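Table clearing: are the arms there yet?
Posted by aholub, Monday 7:42 p.m.

My sister runs a lunch counter with 22 seats and asked me if she should put money aside for a machine that clears tables. I told her no. Then I spent the weekend reading and now I'm less sure. I don't mean floors, there are plenty of things for floors. I mean picking up what people leave behind: cups, napkins, foil, the odd fork. Has anyone here tried it on a real table with real trash?

radomir_o wrote:
We've been at it since March at Nutov, two arms on one table, bin at the end. Cups go fine. A paper cup on its side has a rim, and a rim gives the fingers something to close on. Foil and paper are where I lose sleep. 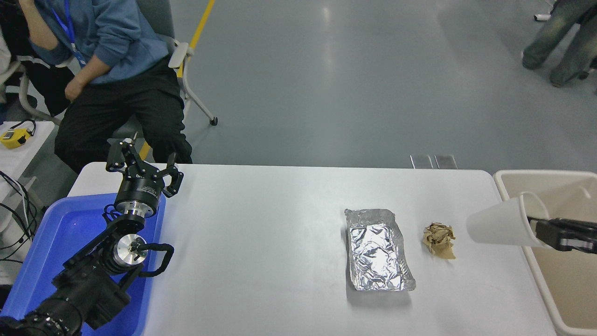
Cup in the right gripper, foil and paper still to do.

We've logged 1,216 picks on paper cups and I'd let it do those alone. Crumpled stuff I would not, because every piece is a new shape. My short answer for the sister is to wait.

shopfloor_bo wrote:
I disagree with waiting. At Grorkton we had an arm moving offcuts into a hopper for two years and it paid for itself. It was slow and it dropped things, and the floor got swept at the end of the shift same as before. If she has a dead hour after lunch, slow doesn't matter.

aholub wrote:
She doesn't have a dead hour. People are waiting for the table.

radomir_o wrote:
Bo, offcuts are stiff. You can be off by half an inch and still come up with one. Foil gives when you touch it. Squeeze a folded sheet and you have a different object from the one you planned for. 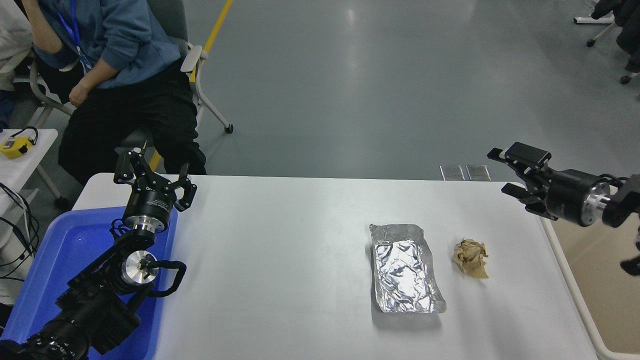

Foil tray and paper wad, both grippers open.

I'd also point out that two arms on a table that size leave no room for customers. Ours is a bench setup. You can't drop it in a lunch counter.

anika.w wrote:
I clean offices for a living, so take this from the other side. A person does that table in one swipe with the edge of a hand and the bin held underneath. Why is everyone building fingers? Put a squeegee on it.

shopfloor_bo wrote:
Because the next table has a phone and somebody's glasses on it.

anika.w wrote:
Then a person should look at it first. And if a person is looking at it, they can wipe it.

zk_bench wrote:

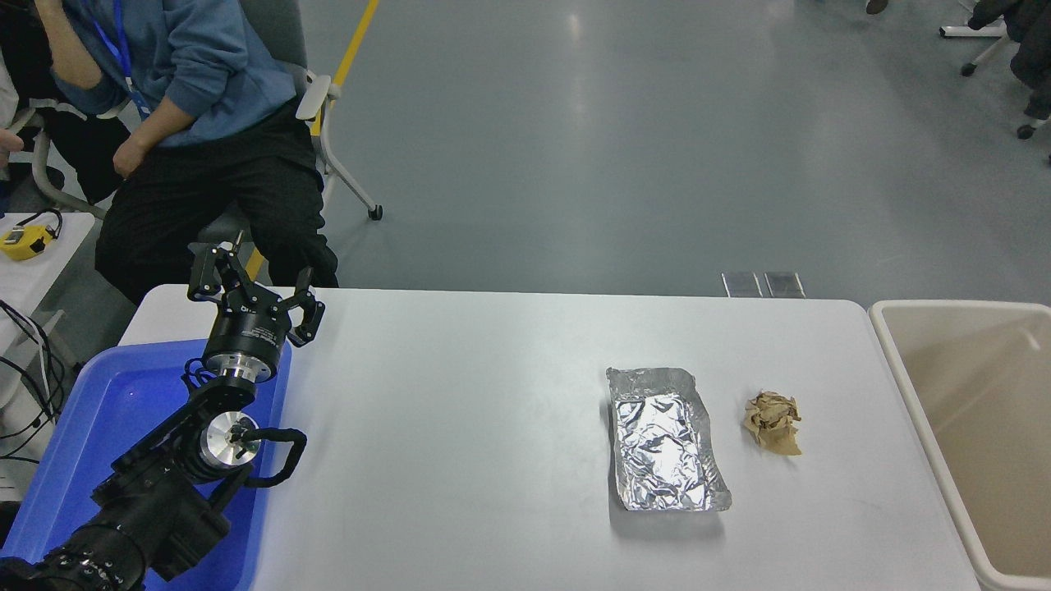

Cost is what I'd ask about before any of this. The cheapest quote I got, from Trokach, was 3,159 for one arm with no gripper, and the gripper was another 950. You still need a table to bolt it to and somebody who can restart it. Then think about what it's being asked to do. There's a wad of brown paper sitting a hand's width from a sheet of foil, with the bin right past the edge of the table, and that is a much easier layout than anything a family of five leaves behind. Nothing overlaps and there's no ketchup. I'd want to see foil stuck to a wet plate before I spent a dollar.

radomir_o wrote:
Fair. We haven't done wet anything. I still think the arms get there on dry trash before they get there on dishes, and dry trash is most of what a sandwich place has.

shopfloor_bo wrote:
Agree on dry trash. Still don't agree on waiting. Somebody has to buy the bad ones or there won't be any good ones.

aholub wrote:
It won't be my sister, I'm afraid. She's buying a second bus cart for now. Radomir, if you run the foil again with plates on the table, would you post your numbers?

radomir_o wrote:
Will do. Plates are next after we sort out the cable on the left arm.

Contact the moderators | Copyright Štěpánek Bench Forum | Back to top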